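Hoarau Kids Bookshelf, two-shelf, yellow / pink / blue
Item no. 3257
Page updated June 29, 2021

Back in stock. Small shelf for a bedroom corner or a reading nook. Yellow side panels with rounded tops, pink shelf up top, sky blue shelf below, yellow base board across the front at the bottom. Low enough that kids reach both shelves themselves.

Paperbacks or hardcovers, either one, flat or standing. Goes against a wall, please. Not a climbing frame.
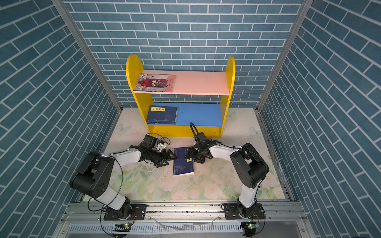 Ships flat in one box. Assembly is quick, two people is easier then one. Sides first, shelves next, base board last. Don't tighten anything all the way until it's all standing square.

Care: damp cloth, dry cloth, done. No bleach. No scouring pads, they dull the yellow.

Colors: this combination only for now. Grerkance is asking the factory for a second one, maybe July. Will post here when we know.

Books not included! We get asked. Picture books and the "A Shakespeare Story" kind of thing sit fine on either shelf, big hardcovers are better on the blue one so the weight stays low. Lay the glossy ones flat if they keep sliding. 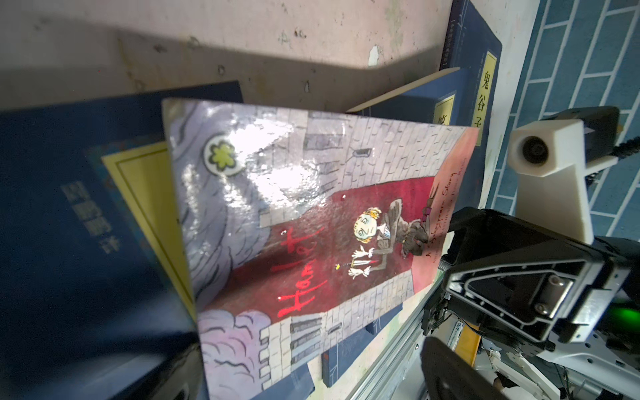
Can I return it if it's already been put together?
Within 90 days, but take it apart first and pack it flat in the original box. Screws in the little bag, bag taped to the base board.

Spare parts: shelves and side panels sold seperately, write to Seung-woo Joo at the Cornuditz warehouse with the item number and which piece. Left and right sides are not the same part so say which.

Schools and libraries: ask for the bulk sheet. We have over 400 in this batch.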